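Small grippers, small objects: workshop habits worth keeping

I've been running a pair of little gripper arms on a bench in the Trindgate workshop for a good while now, and I still get a daft grin when they pick up something fiddly. Most of what makes them behave comes down to house rules you could write on a postcard. These are ours (borrowed freely, improved by arguing!).

Before you switch on
Sweep the work area with your hand and then with your eyes. Stray washers love to hide. Check that every wire near a motor is clear of the rail for its whole travel, and push the carriage end to end by hand with the power off.

Speed
Our standard is 22 per cent for anything new, and nobody goes over 50 until the same job has run cleanly five times in a row. Ostap Tymoshchuk set that rule and I grumbled for a week, then I stopped grumbling.

Hands
Stop button first, hands second. Always! Even for a quick nudge. If two people are at the bench, one of them owns the button and says so out loud.

Fingertips
Wipe them with a barely damp cloth at the end of the day. Grease from one bearing will travel to everything you touch afterwards. Long tapered fingers bend more easily than you'd think, so lay a steel rule along each one now and again and look for daylight.

Awkward things
Keys, rings, chain, anything that dangles. Lift slowly, pause, let it stop swinging, then move across. Close the fingers only as far as you need. With two grippers working over the same spot, one moves and the other waits, and we write down which is which before starting. Thin flat plates are easier to grab if they have a hole or a cutout you can hook.

Notes
We keep a paper log in a Lultura notebook, almost 52 pages full so far: job, speed, what slipped, who was on the button. It's lovely to flick back through, and it has saved us from making the same mistake twice on plenty of evenings.

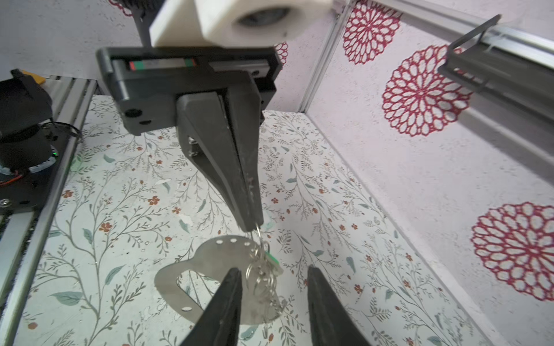

Leave the log open on the bench with a pencil in it, and it gets filled in far more often than when it lives in a drawer.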